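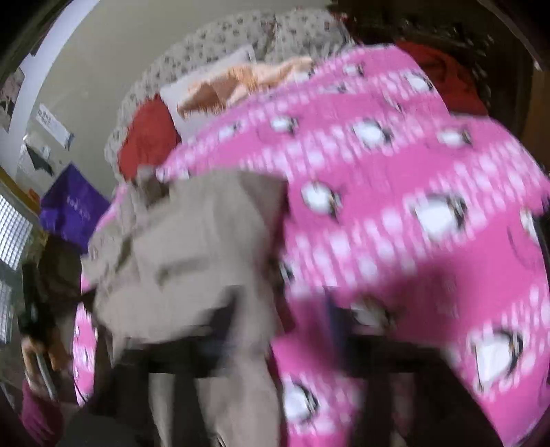
A reader wrote in to say that folding a fleece blanket is a waste of a person's one life, because the blanket will be back in a heap by supper. I have some sympathy. I also have a linen shelf with a door that has to close, so we are going to fold it anyway.

How to fold a big fleece blanket without help

Fleece is slippery and full of air, and it does not hold a crease. Ironing it is a fine way to ruin both the blanket and the iron. What you want is a fold that stays put by itself, and for that you need a flat surface.

First, clear the pile. A pink blanket covered in penguins draws other laundry to it, and somewhere on top there will be a beige thing that may or may not be trousers. Pull that off and set it aside. Do not start folding it now. You will lose interest in the blanket, and the blanket knows it.

Shake the fleece out once, hard, away from any lamps. Lay it on the bed or across the sofa with the print facing down. If the sofa has a loose cover, tuck the cover in first or you will end up folding that too. I have done this, and the corners came out very nicely.

Smooth from the middle toward the edges with your forearms. Hands are too small for the job.

Now bring the two long sides in so they meet at the center line, then close the whole thing like a book. You should have one long strip, four layers thick. Press down along its full length to get the air out. Lean on it if you have to.

From one end, fold the strip in 3, like a business letter, if you remember those. Leave a flap as wide as your hand at the far end. Tuck the flap into the pocket between the layers and pat it flat. The bundle should now survive being carried down a hallway.

If the blanket has stripes or rows in its print, use them. Line up one row with another as you fold and you can skip all measuring. Penguins are good for this. Paisley is hopeless.

For the shelf, stand the bundles on edge with the folded side out, so you can take one without bringing down the rest. I keep mine in a Bolura bin I bought in February, which holds 2 fleeces or one comforter and a lot of regret.

Then go back for the beige thing. If it has legs, match the seams, fold it in half lengthwise and in half again from the hem. If it has no legs, fold it into a square and put it wherever you keep squares.

Contact: Vendatwood Home Pages, 400 Lammers Road, Karkthorpe | © 2026 Vendatwood | Back to top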